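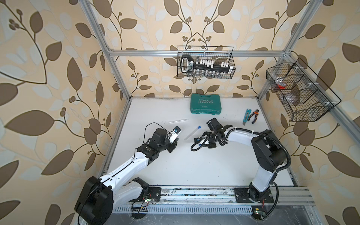 Slide 1. The Reven two-arm bench cell, with a capped test tube between the grippers.

Good afternoon. I'm Gavin MacBrayne, and I test equipment for Poltdale, so salespeople are very nice to me until the report comes out. Today it's the Reven, a bench kit from Ratia. Two arms, a frame, a work surface, and a manual that was translated with great confidence.

(Wait for the Ratia table to stop looking at me.)

What you get. The arms come bolted to a front rail, one at each end. Ratia calls the kit "ready in an afternoon." Faraji Makokha and I needed 2 days, and one of those went to a cable we had plugged in correctly the first time.

Wallpaper. Yes, leaves and berries. Move on.

What it's for. Small, fiddly lab jobs: tubes, caps, plastic bits that roll away when you look at them. We gave it a handover task from one gripper to the other and ran it 60 times in a row. It dropped the part 5 times. I have had interns with worse numbers, and I have been one.

(Next slide. Don't read it out loud.)

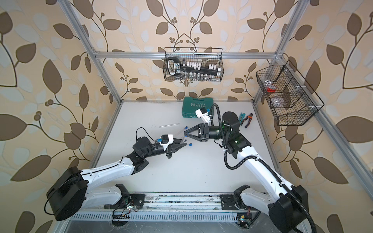
Can one person run it without a programming background?
After a day of training, a careful person can teach it a simple pick and place, but anything using both arms together still needs someone who writes code.

Back to the complaints. The software logs everything, then hides it. Our test left 1,201 entries, and the search box only looks at the most recent page. Ratia says a fix is coming in April. They didn't say which April, so I'm asking today, with witnesses.

Compared with the Karppinen cell we reviewed last year: the Karppinen is faster and much louder. The Reven lets you hold a conversation next to it, mostly about the Reven.

Service plan. Read the page on gripper fingers twice. They count as wear parts, and the plan doesn't cover wear parts. Faraji found this out on the phone and was very polite.

Would I buy it? For a small lab with one patient coder, yes. For a production line, wait for the next version.

(Questions. If somebody asks about price, point at Ratia.)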